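Subject: Re: [filwood-declutter] woven bags as desk storage, yes or no

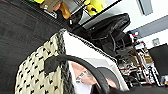

Kuzmenko wrote back within the hour to disagree. A bag with a lining is still a bag, and anything that goes into it is going to sit in a heap at the bottom until somebody tips it out on the floor.

Fair enough. I have the original message below for people who joined late, and my answers after it.

> The bag-by-the-desk method has changed how I work. You get
> one large woven bag with a decent handle, park it next to
> your chair, and everything that doesn't have a place on the
> desk goes in. Cables, notebooks, the sweater, the mail. At
> the end of the day you pick it up and the room is tidy.
> No drawers, no bins, no labels. It looks nice too, which
> is more than I can say for plastic tubs. I would go so far
> as to say you can get rid of your shelves.

I've been on this list long enough to have bought the hanging pockets, the rolling cart and the Zirkix stacking trays on somebody's say-so, and the trays are now in the garage holding other trays. So I tried this one for 2 weeks before saying anything.

First, the claim that the room is tidy when you pick up the bag. The floor is tidy. The stuff is in the bag. If I carry it to the hall closet in the evening I have to carry it back in the morning, and by the second Tuesday I had stopped doing either. It just lived on the carpet, getting heavier.

Second, finding things. I do like a pale lining. My old tote was black inside as well as out and a phone charger could vanish in there for a month. With white behind it you can at least see what you're reaching for, provided it's near the top. Past that it's all feel. I went in for a stapler and came up with a glove, and this was on a day when I'd packed it carefully. Kuzmenko is right about the heap.

Third, the handle. Big looped handles are fine for carrying and a nuisance for everything else. They flop across the opening, and you end up pushing one aside with your wrist every time you want a pen. If you wear anything on that wrist you'll know what I mean. I tried folding them down the outside and they came back up.

Fourth, chairs. Anyone recommending a bag on the floor beside an office chair has to say what happens when the chair moves. Mine rolled over the corner of the bag twice and dragged it a foot or so. I now keep it on the far side, where I can't reach it without getting up, and that rather defeats the purpose.

As for getting rid of the shelves, no. A shelf lets you see 2 things at the same time. I'm keeping mine.

What the bag did turn out to be good for is one kind of thing. I emptied it last weekend and put in only the knitting, and it's been fine ever since. It stands up reasonably well if the contents are soft and fill it out. Somebody at the Prillville swap keeps outdoor blankets in one and I can believe that works too. What I don't believe is the "everything" part.

Also, could whoever posted the original say how big theirs is? "Large" covers a lot. Mine is around 2 feet across the top and I wouldn't go bigger, you'd never lift it full.

One bit of list business. The archive says we're at 3,748 messages, and I'd guess a good share of those are people announcing a system in its first week. Could we maybe wait a month before telling everyone to throw out furniture? I include myself, I was very loud about the rolling cart.

If anybody has used divider inserts inside a soft bag, I'd like to hear whether they stay upright. The ones I've seen in stores look as if they'd fold over the first time you leaned a book on them.

--
filwood-declutter mailing list
To stop receiving messages, reply with "unsubscribe" in the subject line
Please trim quoted text when replying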